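An Afternoon at the Brindwood Open Lab

Posted in: Visits

I had been looking forward to the Brindwood open lab since September, and I'm happy to report that it was even better than I'd hoped. Brindwood is the site where Clivance gathers the examples it trains its robot arms on, and for one afternoon they let the rest of us in to watch (and, for a lucky handful, to try it!).

The building used to be a print shop and you can still smell the ink on the stairs. Coffee was downstairs, coats went on a rail by the door, and then we were sent up in small groups. My group went up a little after 2 p.m.

What they do all day is simple to say. A person guides an arm through a short task, the arm's joints and cameras are recorded along the way, and that one run becomes an example. Then the table is set up again, a bit differently, and they do another. A good day at one table gives them 86 examples. The project I followed most closely is called Skjelbred, and it's all about groceries: picking them up, putting them down, moving them between containers without bruising anything.

I loved how much thought goes into the groceries. A potato is hard and doesn't mind being squeezed, but it rolls, and every one has a different shape. A long pepper bends, it's slick, and it has to be gripped in a sensible spot along its length or the end swings around. The operators talk about vegetables the way climbers talk about rock. They shop for them at the market down the street and are happiest with the odd-looking ones, because the learning system needs to see plenty of variety.

Each station has a screen showing what the camera down by the gripper sees, and I spent far too long glued to one of them. You get the fingers right up the middle, closed to a point, and the work waiting next to them: at this table, a green chili and one potato in a woven basket.

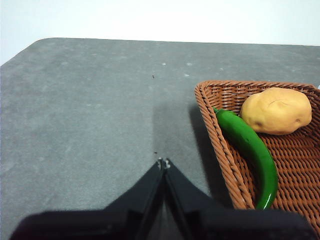
A visitor behind me remarked that she would have expected them to collect only clean runs, and wondered whether a clumsy one did the system any good at all. Our guide was delighted with that. Clumsy runs get kept if the operator recovers, he told us, since a system that has only seen perfect picks has no idea what to do after a bad one. Runs that simply fail are labeled and stored separately.

After that came the part I'd most wanted to see, the review room. Every example is watched by a second person before it goes into the training set. They mark where the task starts and ends and write one plain sentence saying what was done. The tool they use is their own, named Fistosetti (I asked where the name came from and got three different answers). In the last full batch, 288 examples went in for review. The usual reasons for throwing one out are dull ones, like a camera dropping out partway or a sentence that doesn't match the task.

And then I got a turn! You hold a pair of handles and the arm follows your hands, with a tiny lag that my brain refused to accept for the first few minutes. My first try at a potato pushed it across the table. My second got it up and over, very slowly, with my tongue between my teeth. I'm told it will not be joining the training set.

If you go next time, sign up for the hands-on slot as soon as you arrive, as the list was full before the first talk had finished. Parking is behind the building and the entrance is on the canal side.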